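Dish Loading Study: Call for Participants
Hotilik Kitchenware Testing, Mornavcombe
Reference: 901

Hotilik is recruiting adults for a study of how people load plates into wire dish racks. The results go into the spacing and handle specifications for the next Zinel rack. No kitchen trade experience is required. Participants are paid for the full session, including the briefing.

The station is a white tabletop with a gray wire rack at the left. Plates stand on edge between upright tines. Spacing suits a flat plate better than a bowl, and the study records how people deal with the difference.
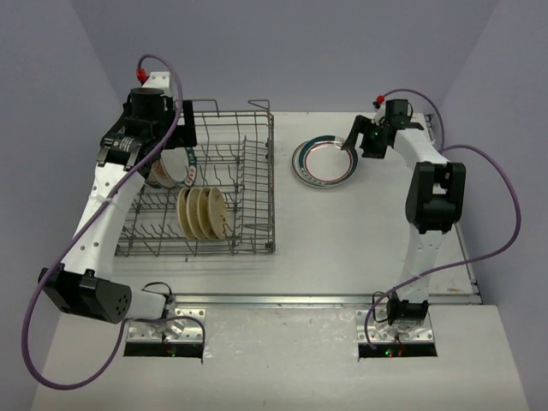

Rack at the left of the table, with beige plates on edge near the front.

Plates are a mix of plain and printed restaurant ware. Some carry brown speckling on the face. Participants are asked to load every plate as supplied and to leave sorting by cleanliness to the study staff.

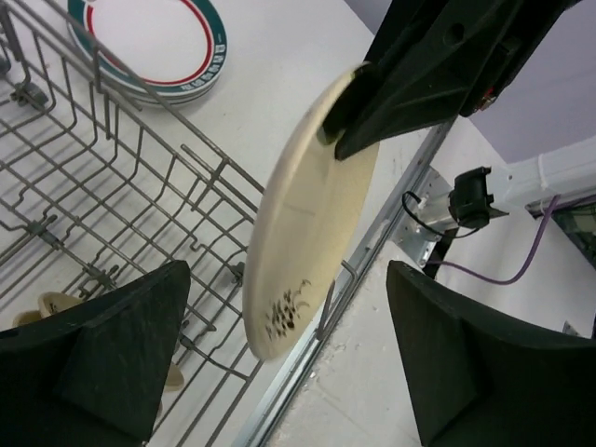
A plate counts as loaded when its lower rim sits between two rows of tines and it stands without support from the hand. Leaning against a neighboring plate is allowed and is entered on the sheet as contact. Forcing a rim past a bent tine is not allowed — set the plate down and tell the session lead.

Mixed rows are part of the test. One row may hold several green-rimmed patterns side by side, including a plate lettered HAO SHI and one with an orange sunburst. Pattern has no bearing on the order of loading.
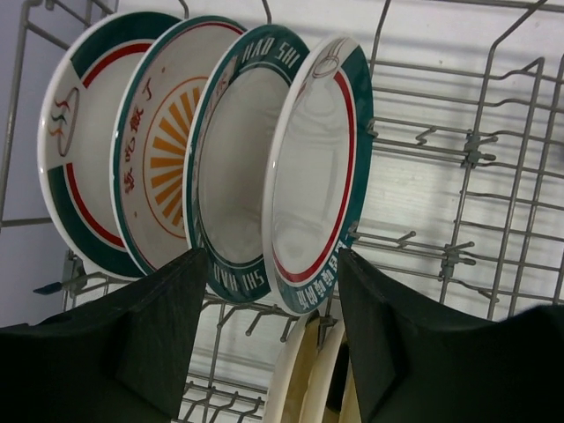 What you will do
Attend one session in March, starting at 7 or at 6 in the evening.
Load the rack from flat stacks and from single plates set out on the table.
Unload it and return matching plates to one stack.
Complete a short form on reach, grip and plate spacing.

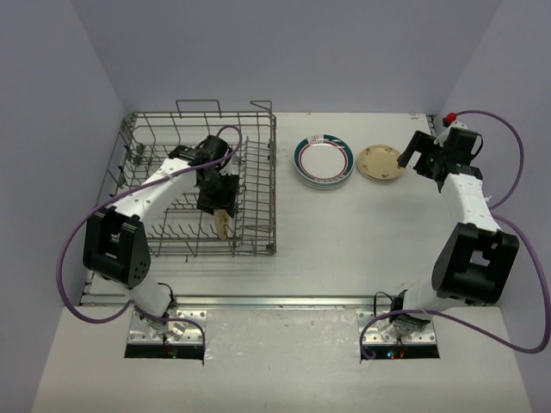
Who can apply
Adults able to stand at a table and lift dinner plates with either hand. Left-handed applicants are especially wanted. People who took part in the Wada cutlery tray study may apply again.

How to apply
Write to Thandeka Mnguni, Hotilik, Mornavcombe, quoting reference 901. State your preferred start time and which hand you use. Questions about payment go to Niamh Dunne.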